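Ticket 3514
Product: Vatik Ballot, school edition
Site: Clatholm High School, student council election
Category: Results / tally mismatch
Priority: High (results due to be announced in September)
Status: Resolved

Original report
The election closed at 3:15 p.m. The turnout screen and the results screen do not agree. Turnout shows every student who signed in and submitted. The results screen for president is short by 102 ballots. Vice president and secretary are short by the same amount. The class representative races are correct for grades 9, 10 and 11 but short for grade 12. We have not released anything to students. Please advise whether the missing votes still exist.

Environment
Voting was done on classroom laptops during history and government periods, plus a table outside the cafeteria during lunch. Student accounts come from the Yook directory sync. Ballots are stored on the district Durik server and read from there by a desktop in the activities office, which runs the tally. Browser is the district default. No updates were installed on the day.

Support, first response
Please do not reopen the election and do not use Recalculate yet. Recalculate overwrites the tally log, and we need it as it stands. Send the following:
- the tally log from the desktop, under Reports, Diagnostics
- the ballot export from the server, CSV, all races
- a screenshot of the roster settings page, with the grade filter open

Site
Log and screenshot attached. The CSV opens but stops after 2000 rows. There should be more than that, as each race on each ballot is its own row.

Support
The row limit applies to the export made from the browser page and has no effect on the tally. Run the export from the server console instead and leave the limit field blank. A zero in that field is read as "use default" and will give you the short file again.

Site
Full file attached. The ballots missing from the results are in it. All of them are grade 12 and all carry a blank value in the column named precinct_key.

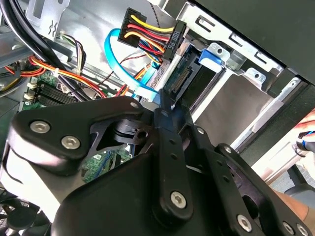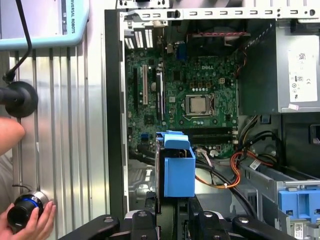
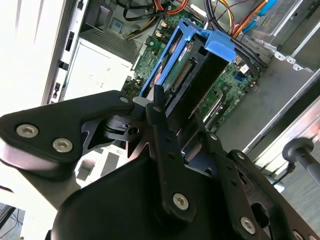 The blank precinct_key accounts for the mismatch. Vatik assigns each student a key from the homeroom field in Yook, and the tally skips any ballot that has no key. Turnout does not use the key, so those students were counted as having voted. The log also shows the tally service on the office desktop running under a local account, and that account has no permission to write the skipped-ballot report, which is why no warning appeared on screen. The fix can be applied on that machine or on any other Windows desktop that reaches the server. An older tower is fine for this, including one with a Dell motherboard and a blue VGA connector like the one in the second picture, provided it has a wired connection and the current tally client. Do not run two tally clients against the same election at once.

Site
Homeroom is blank for seniors who leave campus early for work study. The office cleared the field when their schedules changed. We had not connected the two.

Support
Steps, in order:
- In Yook, fill the homeroom field for the affected students. Any valid homeroom will do, as the president race is not split by room.
- Run a manual sync and wait for the status to read Complete. Partial is not sufficient.
- In Vatik, open Roster, select Rebuild keys, and leave "Invalidate existing ballots" unchecked.
- Save a copy of the current tally log.
- Run Recalculate.
- Compare turnout with the results screen for each race.

Site
Done. The first sync stopped at Partial because 2 students had transferred out and their records were locked. Neither had voted. We archived those records and the second sync completed. After Recalculate, turnout and results match in all races. The president result did not change. The secretary result did, and the district office has asked for a written explanation of the difference.

Support
A statement can be generated from the saved log under Reports, Reconciliation. It lists the ballots added by the second count by time and grade, with no student names and no selections. Attach the first and second result sheets to it.

For the next election, turn on "Block opening if keys are missing" under Roster, Checks. It is off by default in the school edition. Also move the tally service to the district service account so that warnings are written.

Site
Both settings changed. Statement sent to the district. The ticket can be closed.

Resolution code: Configuration, roster data
Related request: show skipped ballots on the results screen (open, no release assigned)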